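Plidstead Shared Workshop
For release 06/07/2020

Our laundry-folding arm is going public, and you can build one too!

Hi, I'm Villads Frandsen, and together with my bench partner Hwa-young Hong I've been building a robot arm that folds clothes. We call it Tadon (long story, mostly involving a typo). Starting today the drawings, the parts list and all the code are free for anybody who wants them.

We did the whole thing in the shared workshop here in Plidstead, on evenings when the saw wasn't booked. The arm itself is secondhand. The fingers are our own design, and boy, did we go through a few. Version 5 is the one we're releasing. They're long and they taper, with a slot near each tip, and there's a little camera at the wrist so Tadon gets a close look at whatever it's about to grab.

Hwa-young wrote the part that hunts for edges. "A towel is easy," she says. "A shirt has sleeves, labels, thick seams, and it never lands the same way twice. I've sworn at a lot of shirts."

Right now we're on sports jerseys, which I love because the big printed numbers stiffen the cloth in odd places. Tadon lines up with one finger on each side of the folded edge, and then the pinch comes next.
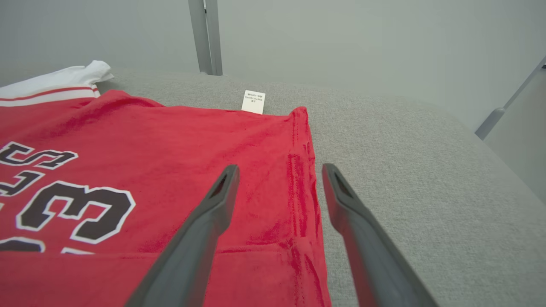 What's in the download

Finger drawings for version 5, the wrist camera mount, the wiring sketch and Hwa-young's edge finder. We've also put in 2000 wrist camera pictures of clothes, so you can try the software before you own an arm.

Come and see it

We're planning an open evening in October with room for 100 people. Bring a shirt! Ask for either of us at the workshop desk.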